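Purkeo tabletop football set review: a lot of box for a little game

Every July somebody in our house decides we need an indoor game, and every July I am the one who ends up reading the instructions. This year it was the Purkeo set, which promises "real match feeling" on any table you own. I have owned enough of these things to be wary of a promise printed in italics. 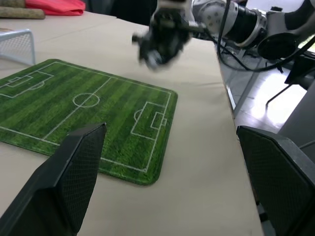 4 min read

I'll start with the pitch, as it's what the makers seem proudest of. It is a mat with rounded corners and a mown-grass pattern in two greens, and the markings are proper ones: centre circle, penalty boxes, the little arcs. Fine. My quarrel is with the claim that it "grips any surface". On our kitchen table it stayed put until my nephew leaned on a corner, and then it slid. On a tablecloth it was hopeless. I ended up putting a rubber shelf liner under it, which cost me extra and which Purkeo might have thought to include.

The rules come on a folded sheet in four languages, and the English reads as though it was the last one done. A throw-in is explained twice, differently. Offside is mentioned once and never defined. We made up our own version by Sunday lunch and I suspect most families will do the same, so you may as well save your eyes.

How does it play? Quick, I'll give it that. A match to seven goals is over before the kettle is properly forgotten. The trouble is that the player who shoots first has a big advantage, and after a few matches everyone at the table has worked that out. Viola Lombardi, my sister-in-law and a far more patient person than me, suggested that whoever concedes gets two turns in a row. It helped. It also isn't in the rules, and I don't think a buyer should have to fix the game. 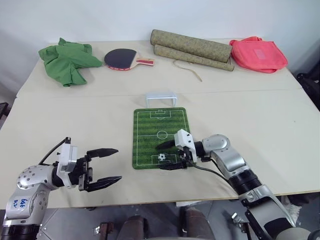
And then there is storage, where I get properly cranky. The box is huge and mostly air. The tray inside has moulded slots for every piece, and if you put one back in the wrong slot the lid won't close. Mine now lives in a cupboard with an elastic band around it. The older Bellel set, which we had for years, came in a plain cloth bag with a drawstring. You threw everything in and went to bed. I still don't understand why that was considered a problem in need of a solution.

I also tried the Osarov version, borrowed from a neighbour for a weekend. It's heavier and the goals clip down firmly, but the ball is too light and spends half its life under the fridge. The colours are lovely, if you care about that. Between the two I would take the Purkeo, without much enthusiasm.

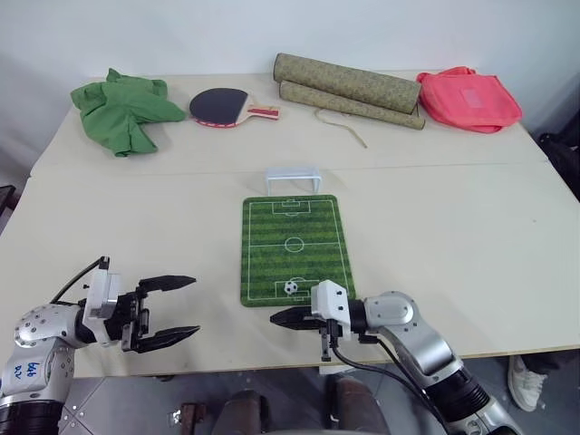

Rosario Fabbri

Some small things, in no order. The box says ages nine and up, which seems cautious; our youngest managed happily at seven, apart from the scoring, which she treated as a matter of opinion. Spare balls are sold separately in packs of four and the postage is silly. The website has a page of "advanced tactics" that boils down to aiming at the goal.

I wrote to Purkeo about the missing offside rule and got a cheerful reply telling me to check the sheet. I had checked the sheet. I've not heard back since.

Would I buy it again? At full price, no. At the sort of discount these things get once the school holidays are over, maybe, and only if you already have shelf liner in the drawer. If you can find an old Bellel set second-hand with all its pieces, get that and spend the difference on a decent lunch.

Rating: two and a half out of five. The half is for the pitch.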